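Flumora extends its terry towel range for guest houses and small hotels

Flumora has added a new weight of terry towelling to its Coltier range, to be sold to guest houses, small hotels and letting agents from December. The range is woven and finished at the company's works in Jermont.

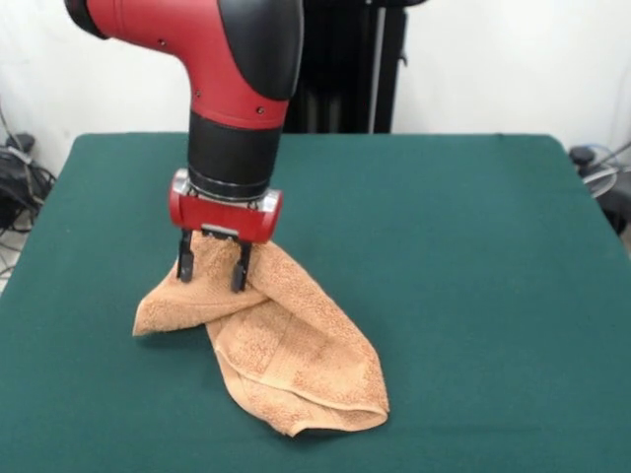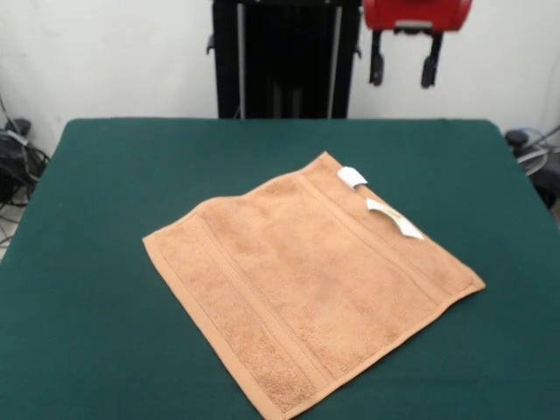 The new cloth is a ring-spun cotton with a tighter ground weave than the existing Coltier line. The pile height has been lowered slightly to shorten drying time in commercial machines. Flumora states that the change came from requests by laundries, where drying accounts for most of the energy used per load.

Coltier will be offered in 4 sizes and 9 colours. Towels are packed in cartons of 18, and mixed cartons can be ordered at no extra charge provided that all items are the same size. Stock codes for the older weight remain valid until present supplies are sold.

"Buyers asked for a towel that keeps its shape at the hem and does not hold up the dryer," said Seul-gi Ban, head of product at Flumora. "The yarn is the same as before. The loom settings and the finishing are different."

Before release, the cloth was tried by customers on the So laundry scheme, with 2,111 towels placed in normal use. Returned items were checked for pulled loops, seam wear and loss of colour -- the three faults most often reported to the company. Results are set out in the trade data sheet, which is sent with all sample orders.

Samples may be requested through the Flumora trade desk, which is open until 5 pm.

Related items
Coltier bath mats: revised washing instructions
Flumora changes carton labels for trade orders
Jermont works completes dye house repairs
Trade price list: bed linen and towelling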